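Stop-motion animator and compositor, music video (contract)

Wultum, studio on site
Posted April 2021

Wultum is a small animation studio producing music videos, title sequences and short films. We are hiring for a stop-motion music video commissioned by the label Nirker for the Tamošiūnaitė album campaign.

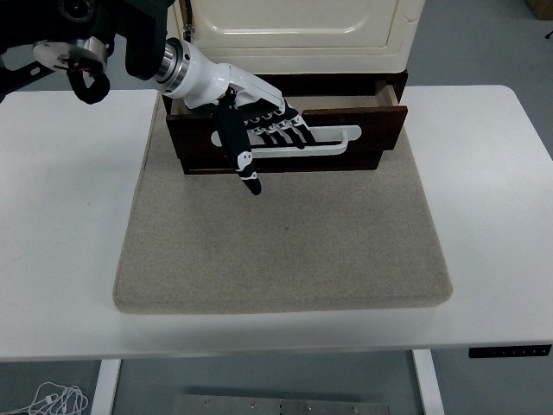
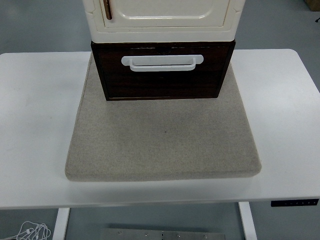
Beige pad on a white tabletop, both views.

The production

The video combines puppet animation with hand-painted backgrounds. Running time follows the album edit of the track, which is locked. The storyboard and animatic are complete, and colour tests have been approved by the label. Principal animation is scheduled over 65 shooting days, with compositing running in parallel from the second week.

There are 4 sets. Puppets are silicone over ball-and-socket armatures, with replacement mouths for the sung passages. Most shots are animated on twos; the chorus is on ones.

Position A: Animator

- Animate assigned shots to the exposure sheet and the supplied lip-sync breakdown
- Carry out minor puppet repairs between takes
- Log frame numbers, lens settings and lighting changes for each shot
- Attend dailies with the director

Required: at least two completed stop-motion credits and working knowledge of frame-capture software. Experience animating to music is preferred.

Position B: Compositor

- Rig and wire removal, set extension and flicker correction
- Integration of scanned paint layers, of which 200 have been delivered
- Delivery of finished shots in the project colour space

Required: node-based compositing experience and a reel with a shot breakdown. Please state which work on the reel is yours.

Conditions

Both positions are fixed-term and full-time. Overtime is paid at the contract rate and must be approved beforehand. Files are managed in Wemow, our in-house shot tracker; training is provided on the first day. Compositors may work remotely by agreement. Animators may not.

To apply

Send a reel link, a résumé and your daily rate in one PDF. Quote reference 613 and the position letter in the subject line. Applications close at the end of April. Shortlisted animators will be asked to complete a paid one-day test at the studio.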